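Wanside schools say lighter bags are working. The numbers are thin

The Wanside school district says its push for lighter backpacks is paying off. Parents may want to read the small print first.

In a two-page notice sent home in June, the district said students at Movwood Middle School now carry less than they did last fall. The claim rests on a weigh-in of 312 students in the spring. The school has 831 on its rolls, and taking part was optional. Kids with the heaviest bags had every reason to walk past the scale, and the notice doesn't say how many did.

It also doesn't give the fall weights. A district spokesperson said those were "collected informally" and would not be released. So the public has one set of figures and a promise that the other set was worse.

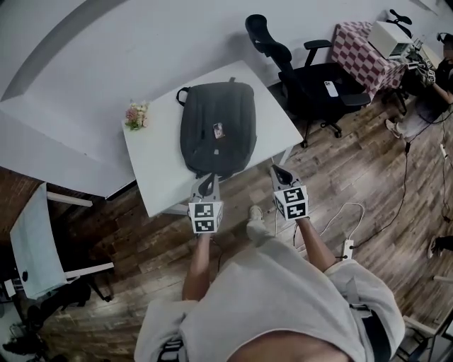

What the money bought

The district spent part of its supply budget on 446 extra textbooks, meant to stay in classrooms so students can leave their own copies at home. That sounds sensible. But most of the books are for math and science, and several parents told us their kids still haul home a laptop, a charger, gym clothes and a full binder every night.

Then there is the bag itself. The notice suggests families "consider" the Daher school pack, sold at a discount through the Ploreck office supply store for 26 dollars. The district says it gets nothing from the sales. It did not answer when we asked who picked the bag, or whether any others were looked at.

A spring weigh-in has another problem. Classes wind down, projects are finished and books get handed back. Bags would likely be lighter by then with no program at all.

The district plans to bring the program to its two high schools in the fall. Asked if every student would be weighed in this time, both at the start and at the end of the year, the spokesperson said the details were still being worked out.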